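How to Flatten, Fold and Store Plastic Carrier Bags in a Small Basket

Thin carrier bags take up far more room crumpled than folded. The method below reduces each bag to a compact packet that stands upright in a small basket. It needs a clear table, the bags and a rectangular basket with a flat bottom. No clips or rubber bands are used.

Sort the bags first. Set aside any that are torn, sticky or damp. Torn bags go to film recycling where it is accepted; damp ones should hang until dry, as moisture trapped in a folded bag leaves a smell. Thick zip bags and produce bags without handles are outside the scope of this page.

Take hold of a crumpled bag by a fold, and avoid pulling at a single layer. The film stretches easily and a stretched area will not lie flat again.

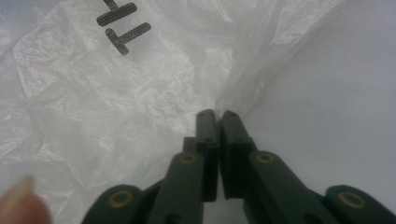

Written by Aníbal Pacheco
Published 2021-01-22 in Household Storage, Tirkdale Home Notes

Step 1. Open the bag
Shake the bag once over the table to drop receipts and crumbs. Check the bottom corners, where small items collect.

Step 2. Lay it flat
Place the bag on the table with the handles at the far edge and the bottom seam toward you. Spread the body first, then draw the handle end out. Printing may face either way.

Keep the basket to one side, close enough to reach but clear of the area where the bag will be spread.

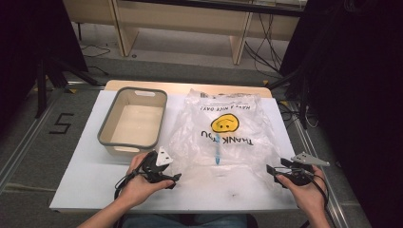 Duván Flores writes that he starts from the handle end instead: he lines up both handles, pins them with one hand and pulls the bottom seam toward himself, which straightens the side gussets in one motion. Either order is acceptable. The gussets must end up tucked inward, with no film protruding at the sides.

Step 3. Press out the air
Run the side of the hand from the bottom seam toward the handles. Two passes are normally sufficient. Small creases can remain; trapped air cannot, as it will open the packet later.

Step 4. Fold lengthwise
Fold the bag in half along its length, then in half again. The result is a strip of 4 thicknesses of the flattened bag. Press along the strip after each fold, again toward the handles.

Step 5. Fold to a packet
Starting at the bottom seam, fold the strip over on itself until only the handles remain. Tuck the handles into the last fold — loosely, or the film may tear when the bag is opened.

Step 6. File the packets
Stand the packets on edge in the basket, folded side up, beginning at one short end. Fill the row before starting a second. Packets should be snug enough to stay upright. If the basket has handle cutouts, keep the row below them.

Bags that have lost their shape after repeated use can be kept in a separate row for lining small bins.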